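Edge-pinch demonstration

Edge-pinch demonstration, also called the Taltby method, is a procedure for collecting training data for robotic manipulation of thin sheet materials such as paper, card and light packaging. It was developed in the Taltby project and first set out in full in a technical report dated Jun 9, 2026. The report's lead author is Trinh Bạch.

Background

Thin sheets are awkward for parallel-jaw grippers. A sheet lying flat offers very little height to close on, and the stiffness of a folded piece changes sharply across the crease. Earlier work at Taltby used suction cups, which held flat panels well but tended to lose folded ones when the panel flexed away from the cup. The group moved to narrow, wedge-tipped fingers in September of the year before the report.

Method

An operator guides the arm to a free edge, flap or tab, closes the fingers on it, and then moves the sheet through a short task such as opening a fold, turning the piece over or laying it against a guide. Each attempt is stored as one episode, made up of the wrist camera video, the joint positions and the finger opening. No markers are fixed to the material.

Work surfaces are varied on purpose. Plain grey boards gave the cleanest segmentation of the sheet, but policies trained on them alone performed poorly elsewhere. Later sessions added patterned and glossy surfaces, including veined black marble patterns, where bright lines in the background can be mistaken for the edge of a sheet. White material is also prone to overexposure in the wrist view, and the method relies on shading at the crease to recover the fold line.
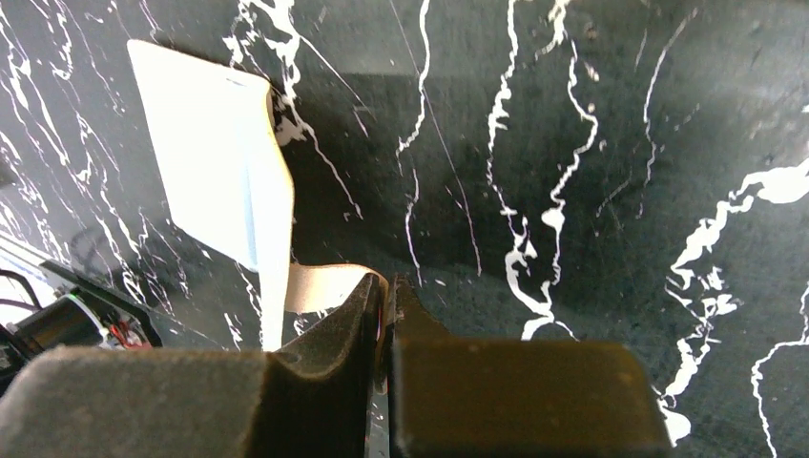 Isauro Escobedo has objected that the wrist view is given too much weight, arguing that once the fingers have closed on a narrow edge the camera says little about how firmly the material is held, and that a force reading at the fingertips would be worth more than any change of background. The report's authors accept the point for heavy card. They dispute it for paper, where the forces involved were close to the noise floor of the sensors they tried.

Results

The published set, named Lillden, contains 1,206 episodes, of which 400 were recorded on patterned surfaces. Operators worked in blocks of 14 episodes, with the surface changed between blocks. A policy trained on the full set completed more folds than one trained on plain surfaces only, and the difference was largest for white sheets on dark backgrounds. Performance on clear film did not improve.

Failures fell into four groups: missed edges, double grasps in which both layers of a fold were taken, slips during lifting, and creases made by the fingers themselves. Double grasps were the most common. The report attributes them to the approach angle — operators tended to come in too low — and recommends a steeper descent.

Related work

Vundix, a packaging automation firm, uses a modified form of the procedure in which the sheet is first raised at one corner by an air jet. The Santoso variant keeps the original grasp but replaces hand guidance with a leader arm of the same geometry. Episodes from the two cannot be pooled directly, as the finger opening is recorded on different scales.

See also

Deformable object manipulation
Imitation learning
Parallel-jaw gripper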